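A Lavandaria Comunitária Saden integra os serviços de apoio à residência Cukia e encontra-se ao dispor dos moradores, dos bolseiros em estadia temporária e das associações com protocolo em vigor. A presente galeria reúne imagens do espaço e do equipamento, acompanhadas de breves notas sobre o seu funcionamento.

## O serviço

A lavandaria foi instalada no piso térreo do edifício Texier, em salas anteriormente destinadas a arquivo. O projeto de adaptação esteve a cargo da arquiteta Solange Picard, que manteve a entrada pelo pátio e abriu uma segunda porta para o corredor dos elevadores. As obras ficaram concluídas em julho, tendo o serviço entrado em funcionamento no mesmo mês.

No primeiro semestre de atividade foram registadas 487 utilizações, a maior parte das quais ao final da tarde. A coordenação pertence a Adesuwa Edet, a quem devem ser dirigidos os pedidos de acesso e as reclamações. A gestão das reservas e dos cartões é assegurada por Monique Delaunay, na sala 107.

## Galeria

As máquinas são de carregamento frontal. A porta deve ser fechada sem forçar e, terminado o programa, deixada entreaberta. Os cestos de plástico cinzento, com pegas pretas e parede ranhurada, servem para o transporte da roupa no interior da lavandaria e não podem ser levados para os quartos.

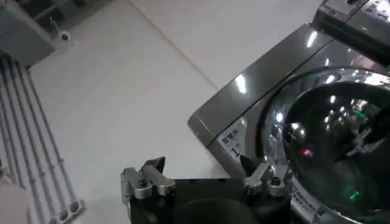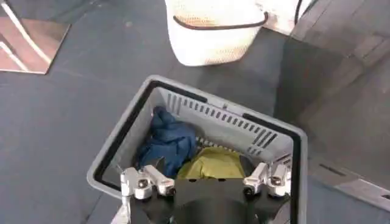

## Preparação da roupa

Solicita-se aos utentes que esvaziem os bolsos e fechem os fechos antes de colocarem as peças na máquina. A roupa escura deve ser lavada em separado nas primeiras lavagens, em particular as peças de algodão tingido. Panos de cozinha e panos de limpeza não devem ser misturados com vestuário.

A carga máxima recomendada pelo serviço é de 6 quilogramas por lavagem. Edredões, tapetes e cortinados não são admitidos; para estes artigos existe um acordo com a lavandaria Erka, cujas condições podem ser consultadas na receção.

O detergente é fornecido em doses individuais, entregues com o cartão. Quem preferir utilizar produto próprio deverá optar por detergente líquido. Não é permitido o uso de lixívia nem de corantes têxteis.

## Reservas e acesso

As reservas são feitas por períodos de hora e meia, entre as 8h00 e as 21h30. Cada morador pode manter duas reservas em simultâneo. Passados quinze minutos sem comparência, o período fica disponível para outro utente, sem necessidade de aviso.

O cartão de acesso é pessoal. A perda deve ser comunicada no próprio dia à sala 107, onde se procede à emissão da segunda via. As associações utilizam um cartão coletivo, em nome do responsável indicado no protocolo.

As peças deixadas numa máquina depois de terminado o período reservado poderão ser retiradas pelo utente seguinte e colocadas num cesto, com o devido cuidado. Os artigos não reclamados são guardados durante um mês e, findo esse prazo, encaminhados para o banco de roupa.

## Banco de roupa

O banco de roupa partilha as instalações da lavandaria desde a abertura. Sob a responsabilidade de Adanech Assefa, recebe vestuário em bom estado, que é lavado, seco, dobrado e distribuído por tamanhos antes da entrega às famílias. Foram já encaminhadas cerca de 1.000 peças, na sua maioria vestuário de criança e agasalhos.

As doações são aceites durante o horário da receção, em sacos fechados e identificados. Não se recebe roupa interior usada, calçado sem par ou artigos com rasgões. Há neste momento falta de casacos de homem, toalhas de banho e lençóis de solteiro.

## Avarias e sugestões

Em caso de avaria, o utente deve interromper o programa, quando tal for possível, e informar a receção, indicando a mensagem apresentada pela máquina. Não deve tentar abrir a porta enquanto houver água no tambor. O acompanhamento técnico compete a Dede Akpalu, que responde também pelos pedidos de manutenção dos estendais do pátio.

As sugestões podem ser entregues por escrito na receção do edifício Texier, ao cuidado da coordenação da lavandaria.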